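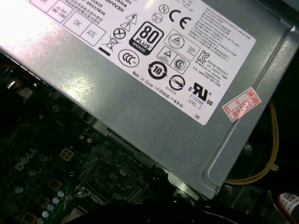

2 min read

Old office desktops: fix or bin?
Posted in Hardware, July 2018

cunora_col
The office is clearing out 17 Dell desktops. Is it worth doing them up for the kids' homework club, or should I take the lot to the tip? Budget is $700 all up.

Imhof
Worth it. Put the money into SSDs and leave the rest alone. Ours went from almost unusable to fine.

useo77
Disagree. Check the power supplies first. Ours started dying after 15 months and a replacement cost more than the computer was worth.

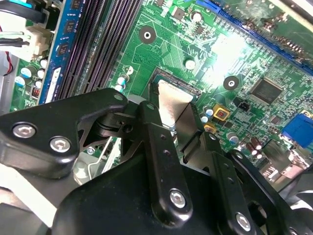

Memory in the end slot, socket in the middle of the board.

Imhof
Then keep a few for spares. You don't need all of them running.

cunora_col
Spares makes sense. Is 4 GB enough for web and typing?
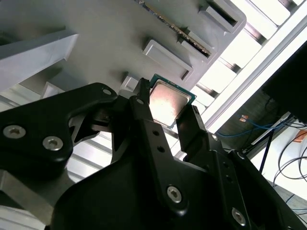 foterura
It'll do for typing, but the browser will crawl with a few tabs open. Pull sticks from the spares and double up. And wipe the drives properly before any kid gets near them.

useo77
Agree on the wiping. Still reckon you'll be back here in March asking about power supplies.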